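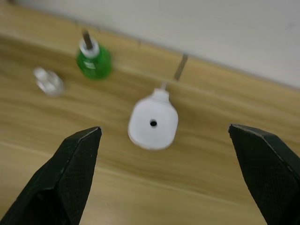 How long should a demo slot be for visitors who have never seen the arm move?
Eight minutes, with the arm moving inside the first one. Talk afterwards, if they are still there.

Workshop notebook, September 2025

Open day. Rustier was on the screwdriver task from opening, white one and green one on the wooden table, and visitors picked which it should go for. Children always said green. Adults asked what it cost and then also said green.

The party from Bakeck stayed for three slots and wanted to know if it could put up shelves. Told them it could pass a screwdriver to somebody who could. They wrote this down.

31 tries logged before lunch. After lunch the log stops, as the laptop was being used to show the 2006 film of the old Ralliron arm dropping a teapot. Easily the most popular exhibit.

Wrist view on the big screen smears whenever the arm travels. Two people felt seasick and one asked if it was meant to be artistic. Try 60 per cent speed on the approach before the October visit to Thorlacius.

Also for October: more chairs, longer extension lead, and a sign for the stop button that doesn't make people want to press it. Teapot film to go on its own screen.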